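Groltdale Community Workshop
Member Guides: Oiling and Maintaining a Wooden Tabletop

Revised 22/09/2018

This guide sets out the method approved for refinishing light-colored wooden tabletops in the shared rooms at Groltdale. It applies to members, visiting instructors and staff. Tables with a painted or varnished surface are covered by a separate guide, available from the front office.

Before you begin

Reserve the finishing bay at least one day ahead by calling extension 423. The bay may be held for a full 24 hours, and members are asked to book the whole period, as the oil must cure undisturbed. Tables that cannot be moved may be treated where they stand, provided the windows can be opened and the floor is covered.

You will need the following:

Sandpaper in medium and fine grades
A sanding block
A soft brush or vacuum with a brush head
Lint-free cotton cloths
Clear finishing oil
Nitrile gloves
A drop cloth larger than the tabletop
A metal container with a lid, filled with water

Oil and cloths are kept in cabinet 1497. Sign the sheet inside the door for anything you take. Members may bring their own oil if the label states that it is suitable for interior furniture.

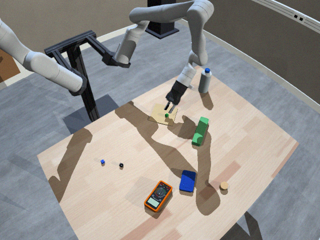 Preparing the surface

Wipe the tabletop with a cloth dampened in warm water and a small amount of mild dish soap. Wipe again with clean water and let the wood dry fully. Old wax must be removed with mineral spirits, or the new oil will not soak in evenly.

Check for dents and rings. A shallow dent can often be raised by laying a damp cloth over it and touching the cloth briefly with a warm iron. Keep the iron moving and lift it after a few seconds. Dark rings usually need sanding.

Sand the full surface with the medium paper, always in the direction of the grain. Do not sand one spot harder than the rest, as this leaves a hollow that will show under the finish. Repeat with the fine paper. Edges and corners should be sanded by hand with light pressure.

Remove all dust with the brush or vacuum, then with a dry cloth. Run your palm over the wood. If it feels rough in any area, sand that area again with the fine paper and clean it once more.

Applying the oil

Stir the oil; do not shake it. Pour a small amount onto a folded cloth and test it on the underside of the table. Light woods may turn more yellow than expected, and Covadonga Cordero in the finishing bay can advise on other oils if the color is not acceptable.

Work in sections, rubbing the oil along the grain. Leave it for the time given on the can, then wipe off all that remains on the surface. Oil left standing becomes sticky and has to be scrubbed away.

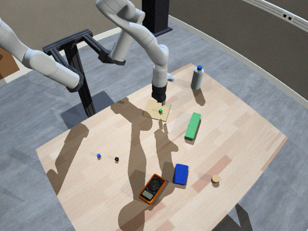

Apply 2 coats. Allow the first to dry as directed on the can before starting the second, and rub the surface lightly with fine paper between coats. Tables used for meals or heavy craft work may be given a further coat on the top only.

Disposing of cloths

Cloths soaked in oil can heat up and catch fire without a flame. Place every used cloth in the water-filled metal container as soon as you finish with it and close the lid. Cloths must never be folded, piled or put in the regular trash. Staff collect the container at closing.

Routine care

Dust the table with a dry cloth and clean spills promptly. Use mats under hot dishes and wet containers. Do not use bleach or scouring pads.

Tables in the Kerslake and Narkow rooms are inspected each October. A table that looks dull or no longer sheds water should be reported to Raíssa Damasceno, who keeps the maintenance schedule. In most cases one fresh coat is enough, and full sanding is not required.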